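Home Explore Notifications Messages Lists Profile More

Cayetano Segura
Thread

Writing up what went wrong at Ridstead in August 2021, now that the report is closed and I'm allowed to. Long thread. Nobody was hurt.

Background: we run a cell that folds covers and liners. Thin white stuff, very light, wrinkles if you look at it. One arm, a two-finger gripper, a folding table, a stacker at the end. Orneck built the cell. I do maintenance and most of the programming on our side.

The job is dull. Pick a liner off the pile, lay it flat, fold, fold again, stack. A batch is 200. On a good shift the arm needs help two or three times.

That Friday we were on the second batch when the gripper closed on a liner and came up with two. They cling. The table has a check for this. It weighs what was put down, and if the weight is off it stops and asks for a person.

It did not stop. It folded both, badly, and went back for another one. By the time anyone looked over, there was a wad of material between the fingers and the table edge and the arm was still trying to finish its move.

Yolanda Sepúlveda was closest. She hit the stop button on the post. The arm stopped. That part worked the way it should.

The next part is the reason there was a report. With the stop pressed, the gripper is supposed to hold whatever it has. It opened. The arm had some spring in it from pushing against the wad, and when the fingers let go it jumped more than 50 mm toward the operator side.

Yolanda was standing back with her hand still on the button. If she had reached in first to pull the liner clear, which all of us have done, me included, her hand would have been right there.

We locked it out and called Orneck. Their tech drove over from Miltberg on Monday and we had the cause by lunch.

Two separate faults. First, the scale under the table had been set to a tolerance of 50 grams after a product change in the spring. The liners weigh much less than that. So the check was on, it showed green, and it could not catch anything.

I signed off on that change. I looked at the screen, saw the check was enabled and did not look at the number. That one is on me.

Second, the gripper valve. A replacement had gone in that opens on power loss. The original held. Same body, same fittings, one letter different in the part number. It ran fine because in normal use the power never drops.

What we changed: correct valve, and the part number is now written on a tag on the bracket. Tolerance is 2 grams. At the start of every shift somebody feeds it a double on purpose and it has to stop. If it doesn't, the cell stays down.

We also stopped letting people clear jams with the stop pressed and nothing else. Air off, pressure bled, wait for the gauge, then hands. It adds a few minutes -- people grumbled for a week and then quit grumbling.

While the cell was down we went back to handling by hand and recorded it with the hand-held gripper, so the new pick program would have something better to learn from than my guesses. Very slow going. Bright window light on white material does not help either.

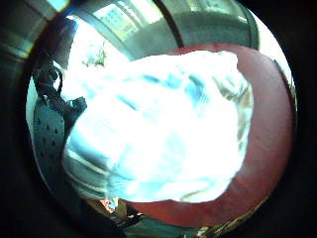 White material on the red surface, recorded with the hand-held gripper.

The new program went live in September. It pinches a corner, lifts a little, waits, and lifts again so a second sheet has time to drop off. Slower per piece, far fewer doubles.

If you run anything from Orneck or Campos with a replacement gripper valve, pull the part number and check what it does when the power goes. Don't test it with a load over somebody's arm.

That's the thread. I'll answer what I can.

Replies

dockside_pam
We had the same thing with a valve on a case packer. One letter off. Found it on an audit, luckily.

R. Whitlow
Who ordered the replacement? Purchasing or your shop?

Cayetano Segura
Our shop. The supplier's cross-reference listed it as equal and we took their word.

tvn_controls
The scale bothers me more than the valve. Does yours log changes to the tolerance?

Cayetano Segura
It does now.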